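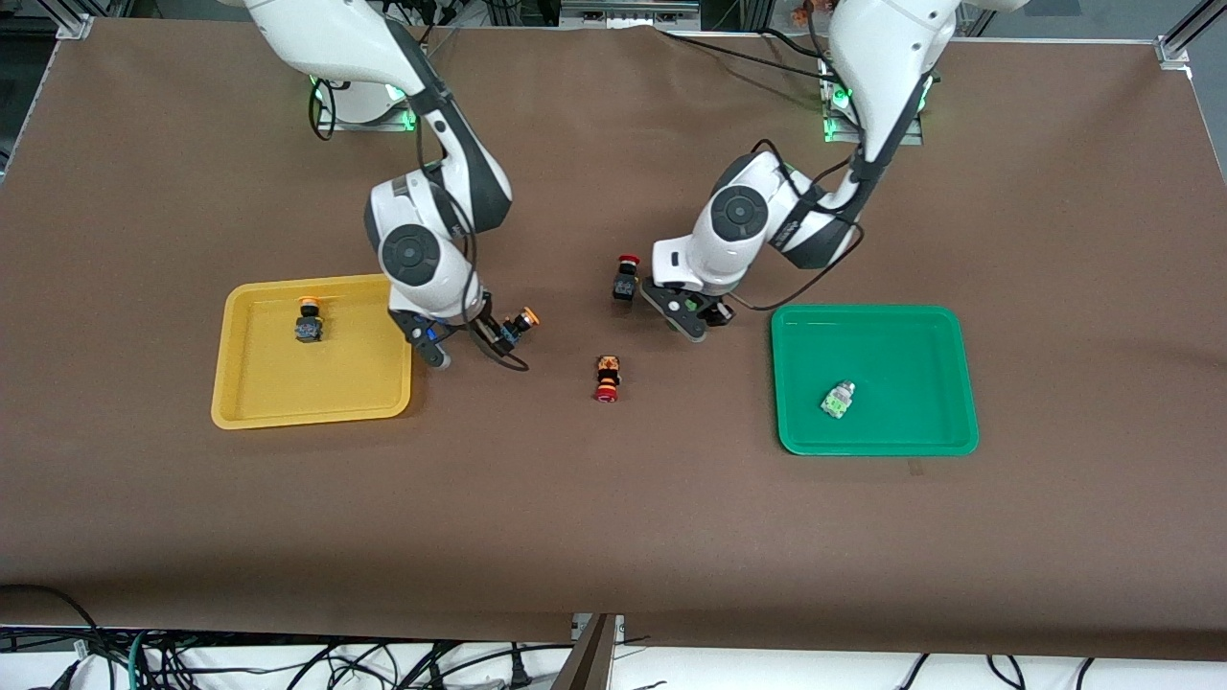 Clostcombe Shared Workshop
Two-arm sorting bench: frequently asked questions

We receive many of the same questions about the bench, by e-mail and at the door, so I have collected the answers on one page. English is my third language, so please write to me if a sentence is not clear.

What does the bench do?
It sorts push buttons and switches into trays. Our workshop gets mixed boxes of old control panel parts, and someone must always sit and sort them by hand. We wanted a small job with real parts, where a mistake costs nothing.

Why do you have two trays of different colours?
The yellow tray is for the buttons with an orange cap. The green tray is for the small translucent switches. The colours help the people more than the program, which knows the trays only by their place on the table.

And the red mushroom buttons?
They have no tray yet. For now they stay in the middle, on the cloth. They are the most difficult parts, because they roll when they lie on the side and the gripper then closes on air. A third tray is planned, but first we must find the space for it.

Is one of these red buttons the emergency stop of the bench?
No, and please remember this when you visit. The buttons on the cloth are only parts to be sorted and they are connected to nothing. The real stop is on the wall beside the light switch, at the height of your elbow. Every new user must press it once before the first session.

Why is there a cloth on the table?
The bare table top was too slippery. A part moved away at the first touch of the fingers. On cloth it stays much better. The wrinkles are a small problem – a button standing on a fold can lean – so please smooth the cloth with your hand before you start, with the arms switched off.

Which software do you use?
The program is called Bistivent. Two members wrote it here. It has 3387 lines at present and I would like it to have fewer. You can get a copy on a memory stick at the workshop. The part for the gripper force was rewritten in April, so older copies will hold the parts too hard.

Can both arms work at the same time?
Yes, but we do not allow both to be over the middle of the table together. One arm must wait until the other has gone back to its own side. It is slower, and we have had no collision with this rule. Before the rule we had 3.

How reliable is it?
We made a long test of 1000 picks with the orange caps only. It failed on 18 of them. Most of the failures came when a button was too near to the edge of the tray. We have not made such a test with the red ones.

Can I build the same at home?
A smaller version, yes. One arm is enough for sorting. You need a strong table, a stiff frame and much patience with cables. Our cables are still not tidy, and I would advise you to plan their way before you fix anything. Leave a free loop at the wrist, or the cable will pull when the gripper turns.

May I use the bench if I am not a member?
You can come and watch on an open evening, from seven o'clock. To use it you must be a member and do the short introduction, which takes one hour.

Can I bring my own parts to sort?
Please ask first. The fingers open only a little, and heavy or oily things are not suitable. Small switches and caps are usually fine.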